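Cold morning tips for working on an old truck at home

I finally got back to the pickup this week, and I learned (or relearned!) enough that I wanted to write it down before I forget it all again. Most of this is for folks like me who work in an unheated garage with a concrete floor and a door that doesn't quite meet the ground.

## Let the battery tell you first

Before you pull anything apart, put a meter on the battery. Mine read fine after sitting overnight on the charger, but the truck still cranked slow, and the trouble was a crusty ground cable down on the frame. I took it off, scrubbed both faces with a wire brush until they were shiny, smeared on a little grease after bolting it back up, and wow, what a difference. It spun like it was August.

Do the negative cable first when you disconnect and last when you hook back up. I've been doing this since I was a kid and I still say it out loud every time.

## Dress for the floor

Lying on concrete is what gets you. I have an old foam camping pad cut in half, one piece for my back and one for my knees, and I can stay under there twice as long as I used to. Wear thin layers you can shed, and keep anything with loose cuffs away from belts and fans. My good clothes stay in the house, period. 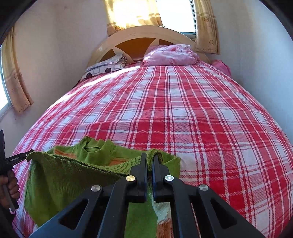
Gloves are worth fussing over too. I keep 2 pairs going, the thick ones for breaking bolts loose and the thin rubber ones for small stuff, and I swap them out as I go. Put the spare pair inside your jacket so they're warm when you need them. Such a simple thing and it makes me so happy!

## Stuck bolts

Soak them the night before. I use plain penetrating oil, and I give each one a squirt after supper and another before bed. In the morning, try tightening the bolt just a hair before you loosen it. You'll often feel a little crack as the rust lets go.

Zlatko Kadrić, who had the shop over in Susden for years, taught me to rap the bolt head square with a hammer a few times between squirts. He also told me to quit leaning on a breaker bar with my face over the fender. Good advice, Zlatko!

If you snap one anyway (I snapped one on the exhaust hanger, naturally), stop and go get coffee. Then center-punch it carefully and drill with a small bit, slowly, with plenty of oil.

## Wheels and lug nuts

Break the lugs loose while the tire is still on the ground, then jack it up and set the truck down on stands. Give it a good shove before you crawl under. Going back together, I snug them in a star pattern by hand and finish with the torque wrench. Mine get 80 foot-pounds, but look yours up in the manual.

Drive it a little and check them again. I had one take another quarter turn last time.
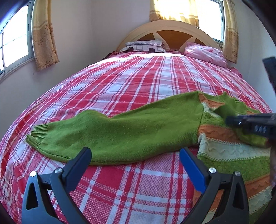 I brush a tiny bit of anti-seize on the hub face, where the wheel sits, and keep it off the studs. Before I did that I had a rear wheel rust on so hard I ended up kicking it from behind for half an afternoon.

## Keeping track of parts

Muffin tins! I got 3 of them at a yard sale and they're the best thing on my bench. Each cup gets the bolts from one spot, and I lay a strip of masking tape along the edge with notes like "left caliper, upper." For long jobs I poke the bolts through a piece of cardboard in the same pattern they came out.

Next up is the heater valve, which drips on the passenger side, and I've got a new hose clamp waiting for it on the bench.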